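How to fold jeans so they stay flat in the drawer

Posted May 28, 2020

I folded jeans in a wrong way for many years. I put one leg over the other, rolled everything quickly and pushed it in the drawer, and on the next morning I had creases across the knees. The method on this page I learned when I moved to Koltadbridge, where my new closet is very small and the drawer is only as deep as my hand is long.

What you need

A pair of jeans, fully dry. A flat surface. I use the bed, because my table is too short for the long legs. A bed with a quilt is good if you first pull the quilt tight. If there are bumps under the jeans, you will fold the bumps into them.

Step 1. Empty the pockets. Check also the small coin pocket. Close the button and the zipper.

Step 2. Hold the jeans by the waist and shake them two times, strongly. Then lay them on the bed with the front side up and smooth the legs with your palm, from the waist to the hems.

Step 3. Fold one leg over the other, so that the back pockets are on the outside. Put the side seams together. The seams do not need to match perfectly, but the hems should end at the same place.

Step 4. At the crotch there is now a small triangle which sticks out. Fold it in, toward the legs, so you have a straight long shape.

Step 5. Bring the hems up to just under the waistband. Press with your hand to let the air out.

Step 6. Fold again in 3 equal parts, starting from the end where the knees are. If your drawer is wide and low, you can skip this step and leave the jeans long.

The part near the belt loops is the most difficult. The waistband is thick, and it likes to crumple a little when the rest is already flat. Open only this part, pull it to both sides and lay it down again. 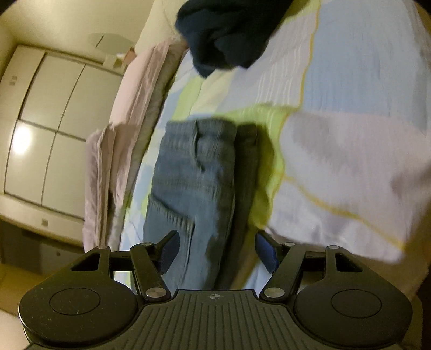
Gikis wrote that for stiff new denim it is better to leave out Step 6 in the first weeks, and to hang the jeans over a bar until the fabric becomes softer.

I tried this with a dark pair in July last year and I agree. For old, faded jeans I still do all the steps.

When you put them in the drawer, stand them on the folded edge, one behind the other. Heavy pairs go to the back. For sweaters the steps are different, because the sleeves must be folded first.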